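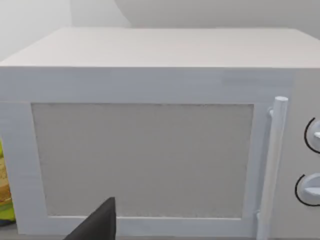
I've been home from Pindel for three days and I still can't stop talking about it, so you lot are getting the long version. If you haven't heard of it (I hadn't, until Harpreet McKinnon lent me her battered old guidebook), it's a little harbour town at the bottom of the Proldale coast, with a ferry, a bakery and the best cliff walk I've ever done in my life. I stayed in a self-catering flat, my favourite way to travel, because give me a white microwave with a nice flat top and a door with a big window and I'm as happy as I'd be in any resort. Porridge at six, boots on, out the door!

The walk starts behind the ferry wharf and climbs nearly 1000 steps to the old signal station. I'm no athlete, and I stopped plenty of times to "admire the view", but what a view - the whole bay laid out underneath you, all that green water, and the ferry looking like a bath toy. Take more water than you think you need. There's a tap at the top but it was locked when I got there.

Coming down the other side you reach Dhillon, a neighbourhood of painted cottages and steep laneways where every second gate has honesty-box lemons out the front. I bought far too many. Dale Simard runs the tiny maritime museum there and he'll happily open up the back room if you ask about the lighthouse keepers' diaries. I went in for ten minutes and stayed until closing.

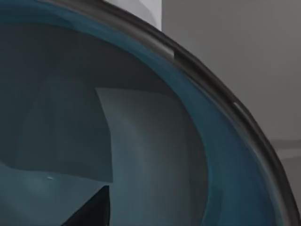
Then there's the food! The fish soup at the Danatell is the thing everyone tells you to order, and everyone is right. It's peppery and full of mussels and comes with half a loaf of bread. I went back the next night and had it again, no regrets. Book if you're going on a market evening, as the place only seats 60 and the locals get in early.

A few bits for anyone planning a trip:

The ferry is cash only in winter, and the last one back leaves earlier than the timetable at the station says. Check the board on the wharf.

Bring a proper windproof jacket. Mine was not proper.

The island loop on the other side of the bay is closed until October, so I missed it completely and I'm already plotting a return visit. Florence, if you're reading this, you're coming with me and you're carrying the lemons.

Posted 1 Aug 2019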